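# How a Sheep's Coat Becomes Your Socks

Wool starts on a sheep, and it ends on your feet. Between these two places there is a lot of work.
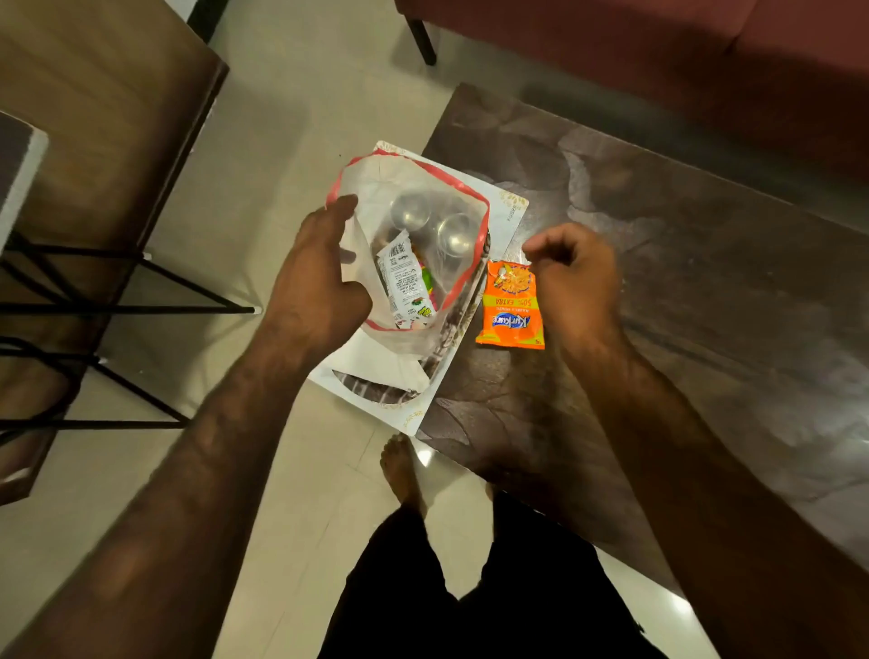 *A clear bag with a red edge, held open over a dark wooden table.*

In spring the farmers of Divard cut the wool from their sheep. It does not hurt – it is like a haircut for you. The whole coat comes off in one big piece, and this piece is called a **fleece**.

A fleece is greasy and full of grass, so it must be washed. At the Clerkotier mill they wash 35 fleeces in one morning.

## Combing and spinning

Clean wool is a big tangle. A machine with many small metal teeth combs it until the hairs lie in the same direction. This is called **carding**.

Next comes **spinning**. The wool is pulled thin and twisted. Try it with a bit of cotton ball: pull slowly and twist with your fingers. Do you feel how strong it gets?

## Knitting

Yarn for socks goes to the town of Rorkitz. The knitting machine there makes loops, and each loop holds on to the next one. One small sock has 11 loops for every inch across. A big sweater needs 900 yards of yarn or even more.

Look closely at your own sock. Can you find one loop and follow it with your finger?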